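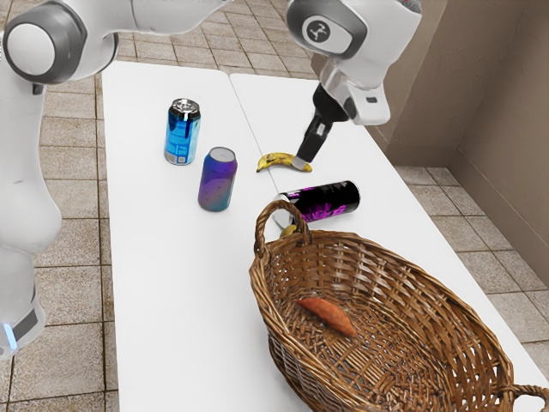 Simulationsszene mit Arm, Doppeltisch und Korb, der Greifer an der Banane.

Zwischenstand aus dem Semesterprojekt. Die Aufgabe vom Lehrstuhl ist unverändert: Obst und Knollen gehören in den Korb, Getränkedosen bleiben auf dem Tisch. Wer eine Dose einpackt, bekommt für den Durchlauf null Punkte. Unsere Gruppe heißt intern Ladel, nach dem Repository, und besteht aus Telma Núñez und mir. Telma macht die Wahrnehmung, ich mache Greifplanung und Auswertung.

Die Szene selbst kommt aus Bruvex, dem Szenengenerator des Kurses. Er würfelt Positionen und Orientierungen innerhalb vorgegebener Grenzen aus und kippt einzelne Objekte auf die Seite. Der Korb steht sehr nah an der Tischkante und hat zwei Henkel. Im Kollisionsmodell war er bis April ein schlichter Quader mit offener Oberseite, die Henkel fehlten komplett. Entsprechend plante der Arm mitten hindurch, und die Physik quittierte das mit Kontaktkräften jenseits von Gut und Böse.
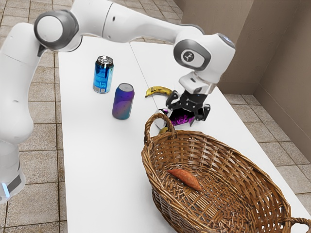
Inzwischen ist jeder Henkel als Kette von 20 Kapseln angenähert. Das kostet beim Planen etwas Rechenzeit, dafür sind die Abbrüche beim Ablegen fast verschwunden. Übrig bleiben Fälle, in denen ein Objekt direkt hinter dem Henkel liegt. Dort findet der Planer zwar eine Bahn, die Annäherung ist aber so flach, dass ein Finger den Rand streift. Uriel Lagos aus der Nachbargruppe löst das mit einem festen Zwischenpunkt über dem Tisch. Unschön, aber robust. Ich habe es übernommen.
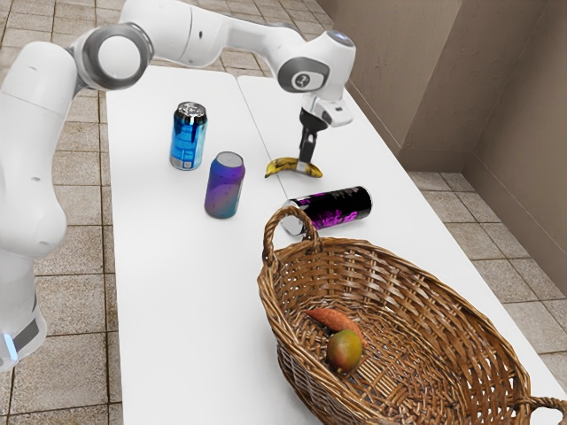
Finger an der Banane, Süßkartoffel und Mango im Korb.

Zur Statistik: 2000 Durchläufe, davon 1570 vollständig korrekt. Bei 209 Durchläufen lag der Fehler beim Greifen der Banane. Die Krümmung ist das Problem. Wir schätzen die Greifachse aus der Hauptkomponente der Punktwolke, und die liegt bei einer gebogenen Frucht neben der Mittellinie. Schließen die Finger dort, dreht sich das Objekt weg. Telma rechnet die Achse jetzt lokal, nur über das mittlere Drittel. Der Vergleichslauf dazu steht noch aus.

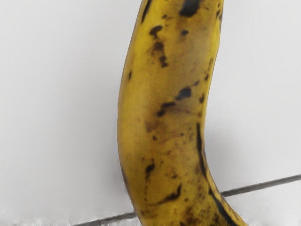
Schalentextur der Banane in der Nahansicht, mit Reifeflecken.

Offen ist außerdem die Segmentierung. Große dunkle Flecken trennt das Netz gelegentlich als eigenes Objekt ab – die Maske bekommt dann ein Loch, und die Punktwolke ebenso. Eine morphologische Schließung hilft bei kleinen Löchern. Bei größeren frisst sie Kontur. Als Nächstes probieren wir stärkere Farbvariation im Training.

Die Abgabe läuft über den Kursserver Vostulton, der montags bis 18 Uhr Einreichungen annimmt. Konfiguration und Seeds liegen im Repository unter dem Tag »toledo«. Wer die Zahlen nachrechnen will, muss die Kapselmodelle vorher separat bauen, das Skript dazu ist noch nicht im Hauptzweig.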